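**Zaltetti Obst- und Gemüsebeutel, 5er Pack**

Wieder da, neue Lieferung! Dünner Beutel, durchscheinend, für Obst, Gemüse, Brot. Fassen je 5 Liter. Bitte nicht mit dem Modell Beron verwechseln, das hat auch Henkel, ist aber dicker. 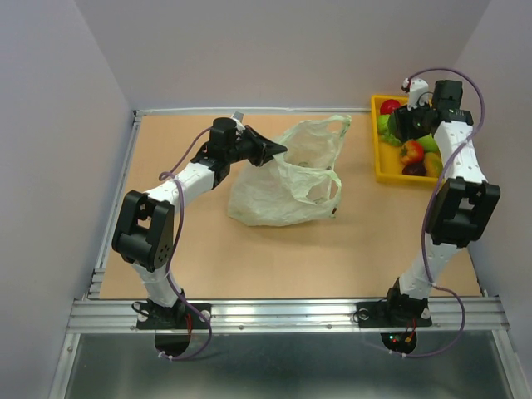

Großpackung mit 300 Stück auf Anfrage, Lieferzeit dann 9 Werktage. Rolle passt in den Spender Ando, in den alten leider nich.

- Art.-Nr. 93
- kühl und trocken lagern
- nicht für die Mikrowelle
- Versand nur innnerhalb DE/AT

Restposten mit Aufdruck bis Ende Mai, danach nur noch neutral.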